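Horkomari Claims Registry: Progress Report to the Wetarora Fund

Reporting period: through September
Prepared by Benvinda Cunha, program lead

1. Claims intake

The registry received 1141 claims for property lost or damaged during the Lobo border fighting. Of these, 134 came from families now living outside the district. Intake desks are open in nine towns. Each claim is entered in the register and given a receipt number on the day it is filed.

Most claims concern houses and farm buildings. Claims for lost income take longer to check, and we have set them aside until the joint commission agrees on the rules for evidence. Its last session ended without a text. Both delegations have asked for a further round of talks. 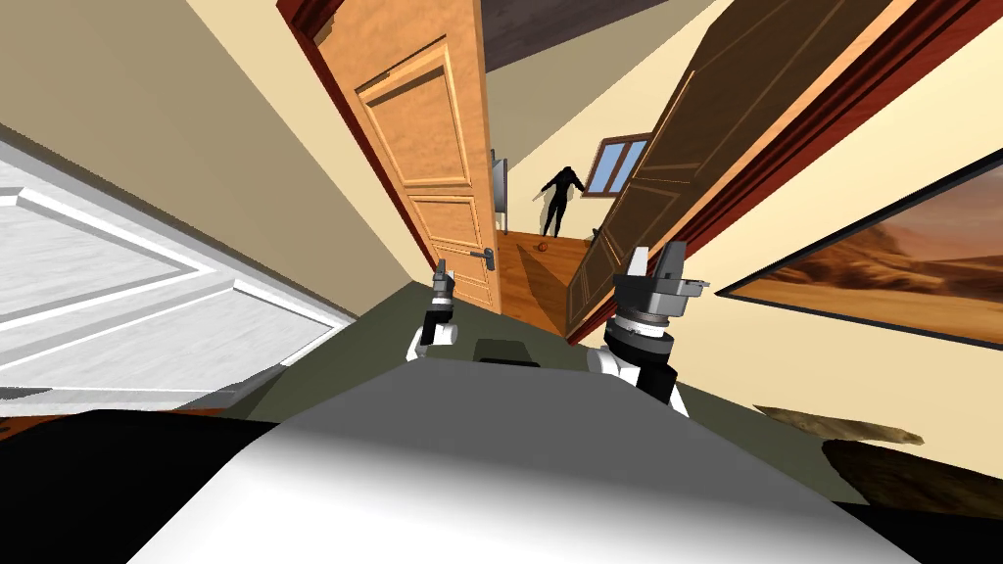
2. Staff and training

We have 16 claims officers in post. All have finished the course on witness statements. Two still need to complete the land records module, which was put off when the Zoltotura archive closed for repairs.

3. Delays

The exchange of land records under the ceasefire protocol is behind schedule. We have received the files for the northern parishes only. The southern files are promised for the next quarter.

4. Request

We ask the Fund to approve moving the unspent travel budget to translation. No increase in the total grant is needed.

Related items
Ceasefire protocol: summary of annexes
How to file a claim from abroad
Previous report to the Wetarora Fund

Contact the registry | Copyright Horkomari Claims Registry | Back to top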